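Startseite Blog Archiv Über mich Kontakt

Snacks in die Tüte, Versuch Nummer 2

Anjani schwört darauf, Knabberzeug für unterwegs nicht einzeln mitzuschleppen, sondern alles in eine Papiertüte zu packen. Ich bin da skeptisch. Die gedrehten Henkel sehen nett aus, aber wie lange halten sie?

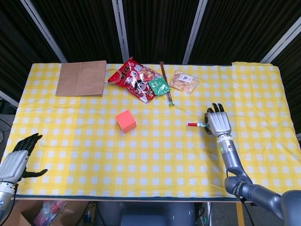 Außerdem will mir die Reihenfolge nicht einleuchten. Das Schwere nach unten, klar, aber was ist bei Chips und Keksen bitte schwer? Im Dezember hatte ich nach sechs Stationen im Bus vor allem Krümel dabei. Lempi meint, ich hätte gestopft. Mag sein. Eine Brotdose wäre mir trotzdem lieber, auch wenn weniger hineinpasst. 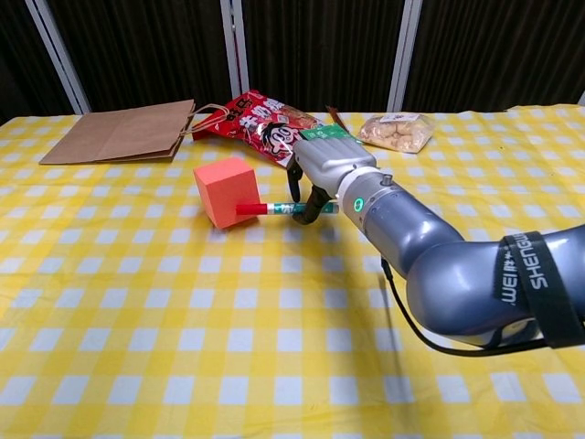 Papiertüte und Snacks auf der gelb-weiß karierten Decke

Ich probiere es auf der Fahrt nach Detberg noch einmal. Überzeugt bin ich nicht.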